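Woro Two-Arm Tabletop Service: Gallery

Woro provides a tabletop handling service for organisations that wish to assess two-arm automation before committing to a purchase. The service is delivered from the Skorbridge site and covers the sorting, lifting and placing of small household items. This page presents the work at hand, together with notes on what each booking includes.

Bookings run in blocks of 9 or 18 working days. Clients may supply their own items or select from the Cellinlow item set, which is listed under catalogue number 2412. Items supplied by the client should reach Skorbridge before the first day of the block and will be returned at its close.

Each block is planned around a written task sheet agreed with the client. The sheet names the items, states where each one is to be placed and sets the number of attempts to be recorded. Changes may be requested up to noon on the day before they are to take effect. 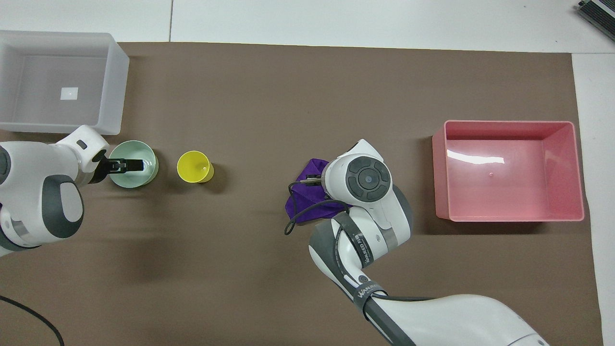

Rigid and soft items may be combined on a single task sheet. Fabric is generally allotted more attempts than tableware, as a cloth seldom lies the same way twice, and clients are advised to allow for this when choosing the length of a block.

Bowl, cup and cloth
A bowl with one gripper's fingers at its rim while the other is lowered to a purple cloth. The yellow cup stands between them on the brown mat.

Bins
Open-topped bins, one pink and one translucent white. Clients who use a particular container in their own premises may ask for it to be substituted.

Arms and grippers
White arms with dark grey bands, reaching in from opposite sides. The gripper at the bowl has two fingers. Alternative fingers can be fitted on request and are charged separately.

At the end of each block the client receives a written report prepared by Dhillon, which reviews the recorded attempts independently of the Woro operating staff. The report sets out the result for every item on the task sheet and notes any item considered unsuitable for handling of this kind. Recordings are kept for 23 days after the report is issued and are then deleted unless the client has asked for a copy.

Enquiries concerning blocks from March onwards are now being accepted. Organisations wishing to attend a demonstration at Skorbridge should state the items of interest when applying, so that a suitable task sheet can be prepared. Demonstrations begin at 10 am and are offered without charge.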